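Wundbridge, 2018-11-14

Hi all! I'm putting together a small group of 3D artists for an environment project called Dandasix, and I'd love to hear from you if you model, texture or light scenes and have a few evenings free this winter. It's a walkable night market on a canal, built in pieces by different people and then stitched together by me (slowly, with a lot of coffee).

I've been doing this kind of work for a while, mostly interiors for Wetance, and I miss making places with a bit of dirt in the corners. The blockout is finished. I've got the canal, two bridges, the ferry steps and 28 empty stalls that are just gray boxes right now, and every one of those needs an owner. You pick a stall, decide what gets sold there and build it. One person has already claimed the umbrella repair stand, so that one's gone, sorry!

What I need from you:

- a stall with its props, modeled to the scale file I'll send
- clean UVs and textures at 2K, or 4K for anything the camera gets close to
- one warm light source per stall – lantern, bulb, stove, whatever suits it
- your files named the way the readme says (please, please read the readme)

Any software is fine as long as you can export FBX. I light and render everything in one place, so don't worry about matching my renderer. Students are very welcome, and so are people who've only ever made single props. If your portfolio is three chairs and a teapot, send me the chairs and the teapot.

Now the money. Donati is covering a modest budget, so each finished stall pays $200, half when I approve your blockout and half on delivery. There's also $100 apiece for a few extra jobs: the water shader, the rope and cable kit, and a set of painted signs. Keep the rights to your own models and use them in your reel as soon as the first render goes up.

I expect each stall to take up to 40 hours. If yours is getting bigger than that, tell me early and we'll trim it together – I'd much prefer a small stall that's done.

To apply, send me a link to your work, the kind of stall you'd like to build and which evenings you're usually online. Please get it to me before the end of November. I answer everyone, though it can take me a few days.
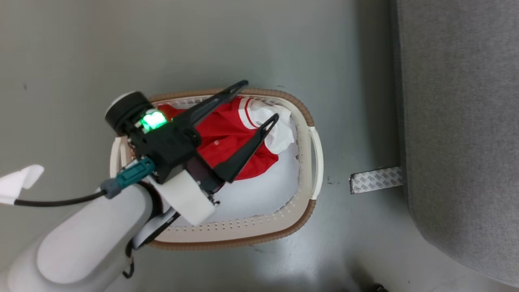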